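## Skolura open day – anyone else go?

**mossbank_tim** wrote:

Went along to the Skolura open day on Saturday and I'm still buzzing a bit. I'd booked on the Flondard tour expecting a man with slides and a plate of biscuits, and instead they let you get your hands on the kit! You hold these gripper things, one in each hand, and do a job with them the way you'd want the robot to do it. The recordings then go off to train the arms. I was dreadful. My first go took longer than making a cup of tea.

Ticket was a tenner with the coach from the station, so no complaints there.

---

**pellet_stove** wrote:

> a man with slides and a plate of biscuits

You missed the morning session then, that's exactly what we got. 400 people through the door by lunch and the queue for the hands-on room went right back past the cloakroom. I gave up and watched the Clornetti palletiser for half an hour. Very good, mind – it never once hesitated.

---

**hob_and_kettle** wrote:

I'll be the grump. I've worked next to automated lines since I left school and I don't see what a visitor fumbling with a gripper teaches anybody. The chap on the Tavares stand told us they had 2,196 recordings so far and wanted loads more by April. How many of those are people like Tim dropping things?

---

**mossbank_tim** wrote:

Fair, I did drop things. But I asked about that and she said visitor goes are kept apart from the proper ones, so my fumbling won't end up in anyone's warehouse. They do check them all, apparently.

---

**pellet_stove** wrote:

Hob, I half agree, but I'd still sooner have a go than stand behind a rope. My daughter wouldn't stop talking about it and she only saw it through the doorway. Were they heavy, Tim?

---

**mossbank_tim** wrote:

Heavier than they look! It's your wrists that feel it, and you have to mind the cables when you turn. Ten minutes was plenty for me.

---

**hob_and_kettle** wrote:

And they want folk doing that for a full shift? No thanks. Put a picture up if you've got one, I only saw the stands.

---

**mossbank_tim** wrote:

Only got the one worth sharing.
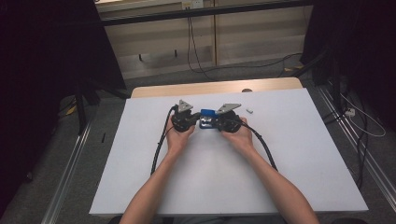
*Both hands on the gripper over the white board, cables down either side.*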